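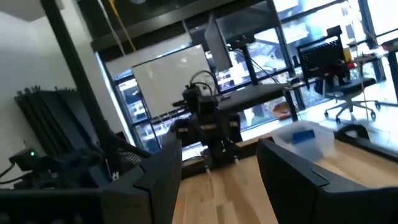

Cousins, Degrees and Removes: Frequently Asked Questions

These answers cover the terms used in the Stivstead Kinship Index. They apply to both the Mirani and Hasari collections unless a collection note says otherwise.

What is a first cousin?
A first cousin is the child of a parent's sibling. First cousins share one pair of grandparents. The index records the link as 1C.

What is a second cousin?
Second cousins share a pair of great-grandparents. Their parents are first cousins to each other. A second cousin is often confused with the child of a first cousin, which is a different link (see below).

What does "removed" mean?
A remove is a difference of one generation. The child of your first cousin is your first cousin once removed, and so is the first cousin of your parent. The term is the same in both directions. The index separates the two by adding "up" or "down" after the code, for example 1C1R down.

How do I work out the link between two people?
Find the nearest shared ancestor. Count the generations from each person up to that ancestor. Take the smaller count and subtract one to get the cousin number. The difference between the two counts is the number of removes. If one count is three and the other is five, the two people are second cousins twice removed. If either count is one, the people are not cousins. They are siblings, or an aunt or uncle and a niece or nephew, with "great" or "grand" added as needed.

What is a half cousin?
Half cousins share one grandparent instead of two. This occurs when the parents are half siblings. The code carries the letter H in front.

What are double cousins?
Double first cousins share all four grandparents. The usual case is two siblings from one family who have children with two siblings from another. The index holds 39 confirmed sets, most of them in the Prulcombe parish material. Each set has two separate lines in the link table, one for each pair of grandparents.

Is a step-cousin a cousin?
Step-cousins are related by marriage only. They are listed in the household view and left out of the degree count.

Are adopted children included?
Yes. An adopted child has the same links as any other child of the family. Where a birth family is also known and may be shown, a second set of links is entered and marked B.

What is a degree of kinship?
Under the civil method, the degree is the total number of steps from one person up to the shared ancestor and down to the other. First cousins are in the fourth degree. The older canon method counts only the longer side, so the same cousins are in the second degree. The index uses the civil method. Hasari entries copied from church books may show both.

Why does my chart show two different links for one person?
The two people probably share more than one ancestral line. The chart prints the closest link first. Select "all paths" to see the rest.

How large can a chart be?
A single chart can hold up to 600 people. Larger families must be split by branch.

How many families are covered?
The Mirani collection has 353 family files and the Hasari collection has 337. The Hasari count includes files added in August.

Last updated: Sep 16, 2024

Home | Index | Charts | Collections | FAQ | Contact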